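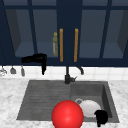
Harahap Handset: four months with a teaching kit for simulated kitchens

21 October 2019

I bought the Harahap Handset in July, after two years of teaching simulated robots with a keyboard and a cheap game controller. My work at Kirkomcombe is small household tasks: open a cabinet door, move a mug, put a bottle somewhere else. A person drives the arm, the computer records it, and later the robot tries to copy. So the quality of the driving matters very much to me.

The kit has one hand controller, a base that you fix to the desk, and a foot pedal. The software is called Praltbridge and you download it separately. Installation took me one evening. The manual explains the calibration in a strange order, and I advise to read page 40 before page one.

The hand controller is the best part. It is light, and the trigger closes the gripper smoothly, so you can hold it half closed while you decide. With my old controller the fingers were open or shut and nothing between. The pedal freezes the arm, and then you can bring your hand back to a comfortable place. I use it all the time now.

For testing I use a sink task from the Indidia kitchen set. A white mug lies on its side in the basin, and the black gripper must come to it without pushing against the wall. It is a harder start than it sounds. The gray walls of the basin get dark at the bottom, and there is a big red ball near the mug's handle which takes your eye. From the front view I judge depth badly, and I think this is the same for everybody. Praltbridge allows a second view from the side, but it makes my computer slow.

I have recorded 251 demonstrations and kept about 200. Most of the bad ones were my own hurry. A few were lost when the cable came out — it is a loose plug, and I have now put tape on it.

What I don't like: there is no force feeling at all, the pedal slides on a wood floor, and you can't cut the beginning of a recording without exporting it first. Left-handed people should wait, the grip is made for the right hand only.

I give it 4 out of 5. If you record only a few demonstrations in a month, a game controller is enough. For daily work I would buy it again, and I would order the longer cable at the same time.

12 shares
3 comments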